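Fix the shoes you've got
By Eusebio Urquijo 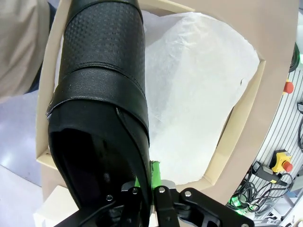
Black leather, with a little flap sticking out by the band.

I own 2 pairs of dress shoes and I've had both of them longer than my car. People find this funny. My nephew has a closet so full of sneakers he can't shut the door, and he still asks me why I'd pay to have a heel replaced when I could just order new ones (he has the app open while he's asking!).

Well, because I like mine. They took a whole miserable June to break in and now they know my feet. The repair shop in Grulton charges me less than a decent dinner, and I get to chat with a guy who can tell I drag my left foot.

I do get it, money's tight and cheap shoes are right there. I've bought them too, and I threw them out by spring. But I wish we'd quit treating a scuff or a loose stitch like a death sentence. Grulton used to have a cobbler on Van Dijk Street as well, and now it's a phone store. I'd like to keep the one we've still got, so go dig out that pair you gave up on and take it in.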